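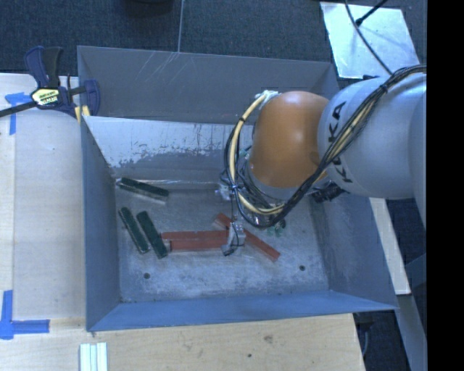
The gray bin with red and green blocks on the floor of it.

I bought the Riltano sorting bin in May, along with a bag of their bar blocks. It has been in use most days for 2,000 or so pickups, by my tally sheet, and I have no plans to replace it.

The sloped walls are the reason to get this one. Blocks that land near the side tend to slide back down to where you can reach them. My old Nanau tray had straight sides and the long pieces were forever standing up in the corners.

Looks are another matter. The floor scuffs early and the pale dust shows up badly on gray. I wipe mine with a damp cloth and the white streaks on the back wall come back within a week. Elie Qaisi has the same bin and uses dish soap, with no better luck.

The blocks are long and narrow, and the red and dark green are easy to tell apart, even late in the afternoon. They like to settle side by side, so give the bin a shake if you want them spread out.

There are two small holes in the floor. Anything tiny, like screws, I keep in a Bolela jar.

4 out of 5. I took one off for the cleaning.

Rasha Geagea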